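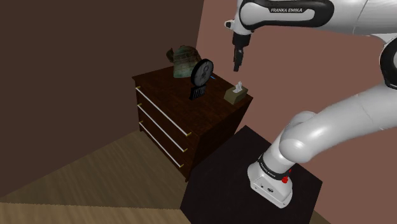
Dark wooden chest of drawers in the corner of a room.

Furniture Polish and Wood Care: Your Questions
Last updated May 28, 2020

Do I need to polish wooden furniture every week?
No. The people who say so mostly sell polish. A dry cotton cloth takes care of dust, and most modern finishes are sealed, so there is nothing for the polish to "feed."

But the can says it nourishes the wood.
The wood is dead. Oil can make a dull surface look richer for a while, and that's a fair reason to use it. I tested Leneo spray on one half of an old table for 8 weeks and couldn't tell the halves apart. Neither could Solomiia Skoryk, who was hoping to.

Is beeswax better than spray?
Better smelling. It also leaves a film if you put on too much, and almost everyone puts on too much.

What about the Clavport kit? It costs $42.
You get two cloths, a small tin of wax and a leaflet. Make up your own mind. I did.

Do walnuts really hide scratches?
On small, light scratches in dark wood, a little. Don't expect the deep ones to go anywhere. A wax crayon in the right shade does a cleaner job.

How do I get rid of a white ring?
Try leaving it alone for a few days first – some fade without help. I don't trust the mayonnaise trick, though Jozef Bakker has written in twice to defend it.

Should I strip an old piece and start over?
Probably not. If it may be worth over $500, have someone look at it before you touch it. Old finish can be part of the value, or so dealers tell me when they're the ones selling.

Will you be reviewing the Polishchuk oil?
In June, if it ever gets here.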